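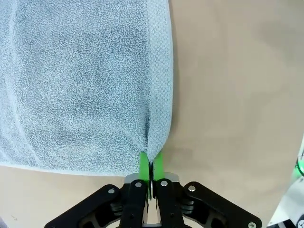 Slide 1. Title

Talk: Final pay, unused vacation and the separation letter. For owners and office managers at small companies. 40 minutes, questions at the end.

Introduce myself. Employment attorney, mostly on the employer side, some work for employees. Mention that Amber Boersma from our office is in the second row and has the sign-up sheet for the checklist.

Say early: general information, not advice on your own case. State rules differ a lot and some cities add their own. If you have people in more than one state, the rule usually follows where the person works and not where the head office is. Remote staff catch people out on this one.

Slide 2. Why this topic

Most of the calls I get about departing employees are not about discrimination or a big contract fight. They are about the last check. The amount is often small. Then the penalty and the other side's attorney fees get added and it isn't small anymore.

Ask for hands: who has a written policy on vacation payout? Wait for it. Who has read it this year?

Slide 3. When the last check is due

Three common patterns. Some states want it the same day if you let someone go. Some give you a few days. Others let you wait for the next regular payday. Several states have one deadline for firing and a later one for quitting.

Federal law does not require an immediate final check. People have read that online and stop there. The state rule still applies.

Payroll vendors: call them before the meeting with the employee, not after. Off-cycle checks can take a day or more to set up.

Slide 4. The Skudow matter

Names and some details changed. Skudow was a small shop, 44 employees, and the owner let a warehouse lead go in May. Last check went out on the normal cycle, two weeks later. State law said next business day.

The wages owed were never in dispute. The claim was for the waiting time penalty, which kept growing each day the check was late. Owner's view was that the employee got every dollar. True, and it didn't help him. Settled for a bit over the penalty, plus fees.

Pause here. Somebody usually asks whether the employee has to prove harm. In that state, no.

Slide 5. Unused vacation

Start with the question of whether accrued vacation counts as wages. In some states it does, and you can't take it away by policy. In others your own written policy controls. If the policy is silent, expect the argument to go against whoever wrote it.

Use-it-or-lose-it: barred in a few states. Caps on accrual are treated differently and are often fine.

Sick leave is usually separate. If you have one combined bank of paid time off, the whole bank may be treated like vacation. Check before you combine them.

Slide 6. Deductions

Laptop not returned. Uniform. Cash advance. Training costs.

Tell the Cleto story. Company took $300 out of a final check for a missing phone. No signed authorization. The phone turned up in a supervisor's desk. They paid the $300 back and another $2,000 to close it out.

Points to make:
Get written authorization at the time of the loan or advance.
A line in the handbook is often not enough.
Even with a signature, you generally can't go below minimum wage, and some states bar the deduction anyway.
You can still ask for the property back by letter, or go to small claims.

Slide 7. The separation letter

Keep it short. Date employment ends, date and method of final pay, what happens to health coverage, who to contact. Some states require a specific notice or pamphlet with it.

Do not put in three paragraphs about performance. I have seen letters used as exhibits by the other side more often than by the side that wrote them. If a reason is stated, it should match the file and match what you tell the unemployment office.

Slide 8. Releases

You have to give something extra. Pay already owed does not support a release. For employees 40 and over, a waiver of federal age claims needs its own wording and time to consider, plus seven days to revoke. Group layoffs have longer periods and a disclosure.

Don't reuse the form from the last person. Hilde Vermeulen is covering releases in full in the afternoon session, so keep this to two minutes and point to her.

Slide 9. Checklist

Before the meeting: look up the deadline, run the vacation balance, call payroll, pull any signed authorizations.
At the meeting: letter, check if required, contact name.
After: shut off access, collect property, save the time records.

Slide 10. Questions

If it's slow, use the one Chun-hung Chou sent in ahead of time: commission earned before the last day but paid by the customer after. Answer depends on the written commission plan and the state. Go over what "earned" means.

Thijs Martens has the room at 11:15, so stop taking questions at 11:10. Leave the handouts on the side table.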